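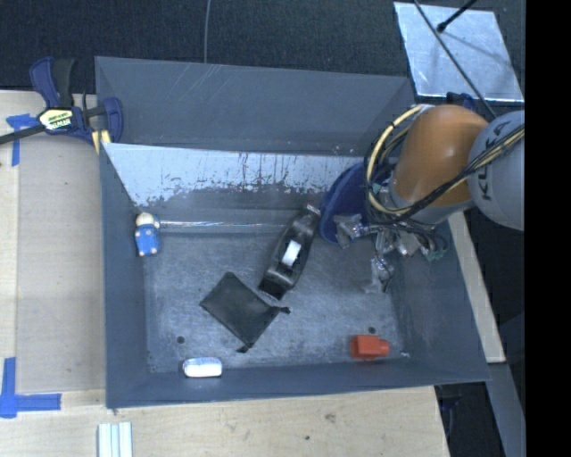

**What is the hardest part of building a bin-picking robot in a shared workshop?**

The bin. Most people who start with this hobby spend all their worry on the arm, and then they find out that the arm does what it is told and the bin does not.

I put this question first when I visited the Ladine workshop on a Monday evening in March, and the builder answered before I had my notebook open. We sat on two stools near the kettle. The workshop is on the ground floor of an old printing business in Strickland Street, and the members pay a monthly fee for a bench, a key and the use of the machines. The builder asked me to leave names out. "Put that I am a member," the builder said. "The other members have helped so much that it would be strange to have only my name there."

The project is called Summont. The builder explained that it was the name of a boat the family had once, and it was written on the first cardboard box of parts, so it stayed. The aim is simple to say: a bin holds a few mixed things, and the arm must take one thing out and put it down somewhere else, without help.

The arm itself is a KUKA, bought second-hand. I asked how a person comes to own such a machine.

"Slowly," the builder said. "I looked at the listings for a long time. Then one came up within driving distance, and I rented a trailer. My neighbour's question was if I was starting a factory. The price was less than a used car, but I have to say also that it was a bad used car I was comparing with."

It took 3 months before the arm moved at all under the builder's own program. Some of that time was electrical work, which was checked by a licensed electrician because the rules of the workshop demand it. Much of the rest was reading. The manuals are thick and they are written for people who have already taken the course.

I wanted to know about the objects. A factory would usually sort one kind of part, but here a toy figure lies in the same grey bin as a black fabric pouch and a long black tool.

"I choose them to be annoying in different ways," the builder told me. "Cloth has no shape that you can trust. You teach the program what a pouch looks like, and then the pouch falls on its other side and it is a new object. Black things are also difficult for the camera, and a black thing beside another black thing is the worst. Shiny white things give me glare. The toy is my favourite colour of blue, and that helps the software and also me."

The bin is metal, and its inside carries plenty of scratches and worn places. I asked if a new one would be easier to work with.

"A new one would be shinier, so maybe no. I thought about painting it matte. Then a member who does car repairs said to me, paint it and you will be scraping paint out of the gripper by winter. So I left it. The program must learn that a scratch is not an object. In the first weeks it tried to pick up scratches quite often."

The bench is also worth some words. The bin stands with a light wooden surface next to it, and a bar clamp is fastened on its rim. On the wood there is blue tape, one piece like a cross and one larger piece in the shape of an L. The builder is strict about tape.

"Every position that matters gets tape. If somebody bumps the bench, and in a shared place somebody will always bump the bench, I can see it and put things back. Before the tape I lost 2 whole evenings on a fault that was only the bin standing a finger's width from where it should be. I changed code that was correct. I made it worse, and after that I had to find my own changes again."

And the clamp?

"The same lesson, only heavier."

We talked then about cables, a subject on which the builder has strong feelings. A yellow and black bundle runs along the arm to the tool end, with one thick pale loop standing out at the side. The loop looks untidy to a visitor, but the slack is wanted.

"The wrist must turn, and the cable has to come from somewhere when it turns. My first version was very neat. I was proud of it, everything was tied close. It pulled out a connector on the first big rotation. Now I give it more than I think it needs, and I move each joint by hand control at the slowest speed and watch the loop, before I let any program run."

The gripper has been rebuilt more often than any other part. The present one is version 5. Earlier versions were printed in plastic on the workshop's printer, and they were good for learning but the tips bent. The metal pieces were cut with help from Pernell, a small machine shop at the other end of the street, where they let the builder use the offcut shelf in return for fixing their label printer.

I asked how success is measured. The builder keeps a notebook with a line for each attempt, and a session is finished at 200 lines. I had expected a percentage, but the builder did not want to give me one.

"It depends on the day, and on how I put the things in. If I place them nicely apart, I can make the number beautiful. If I tip them from a bucket, it is another number. I write both down. What I look for is the kind of mistake. A dropped object I can accept. When it pushes with force against the wall, I stop everything and do not continue that evening."

Safety in a shared room came up several times in our talk. The arm runs only in agreed hours, with the stop button on the bench in front of the operator and a chain across the bay. Other members must not enter the bay, also not to fetch a screwdriver. The builder keeps to this even when it is inconvenient and the screwdriver is the builder's own.

Towards the end I asked about the next step. There is an idea to add a second bin, so the arm can move things from one to the other and back again through the night hours. But the workshop does not allow unattended running, and the builder agrees with the rule, so somebody would have to sit there.

"I have a comfortable chair at home that I could bring," the builder said. "First I want to solve the pouch."

Visitors are welcome at Ladine on Monday evenings from seven. The door is at the side of the building, and the bell must be pressed twice.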